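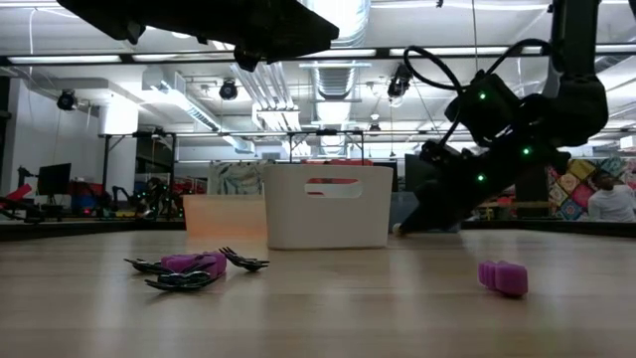
You can't hear yourself think in there, wrote one parent on the feedback card, and the food had nothing to do with it. The card was pinned up in the office at Zenside, a family café that had asked its customers why so few of them stayed for pudding. More than half of those who replied mentioned the noise.

Complaints about loud restaurants are old, but the way places are fitted out has made them more common. Carpets went first, then tablecloths, then curtains. Ceilings were taken down to show the pipes. What is left in many dining rooms is plaster, glass, bare floorboards and hard table tops, and all of these send sound back into the room. Each table talks a little louder to be heard over the next, and the next does the same.

Families notice it early. Small children find it hard to pick out one voice among many, and so do a lot of grandparents, particularly those with hearing aids. A Sunday lunch with three generations at one table can end with the two ends of the family hardly speaking.

Zenside has 660 square feet of floor and seats for 48 people. Its owners had already turned the music off at lunch and put pads on the chair legs. The pads helped more than they expected, as chairs scraping on the floor had been the loudest single thing in the room. The music made less difference. People had simply been talking over it, and they went on talking at the same level once it had gone.

The next step was the ceiling. A small firm called Bareo supplied felt panels, which hang flat on wires a hand's width below the plaster. Eight were put up over the middle of the room in May, at a cost of £1,597 including fitting. The work was done in two mornings before opening. The panels are grey and most customers do not look up at them.

Staff say the change is clearest at half past twelve, when the room is full. Orders no longer have to be repeated. A waitress who used to go home with a sore throat says she has stopped carrying lozenges. Crying babies still sound like crying babies, but the sound stays nearer to where it started.

Phí, a noodle bar two streets away, took a different route. Its landlord would not allow anything to be fixed to the ceiling, so the owners bought heavy curtains for the front window and lined the undersides of the tables with thick felt. The underside of a table is a useful place for it, out of reach of spilt soup and most fingers. They also moved the cutlery trays out of the dining room. Sorting forks and spoons into metal trays makes a sharp, high clatter which cuts through conversation, and it used to happen beside the door.

Not everyone wants a quieter room. The owners of Pudum, a grill that does most of its trade after eight in the evening, looked at panels and decided against them. Their customers are mostly in their twenties and a quiet night there feels like a bad one. They have kept one back room with a carpet and a door, and offer it to anyone who asks when booking.

Asking is good advice in general. Few places print anything about noise on their websites, but most will say which table is the calmest. Corners are usually better than the middle, and a seat with its back to a wall suits many people with hearing aids. Going at noon instead of one makes a large difference and costs nothing.

Zenside put out a second round of cards at the end of the summer and 214 came back. Noise had dropped to fourth on the list of complaints, behind parking, the wait for a high chair and the price of the crumble.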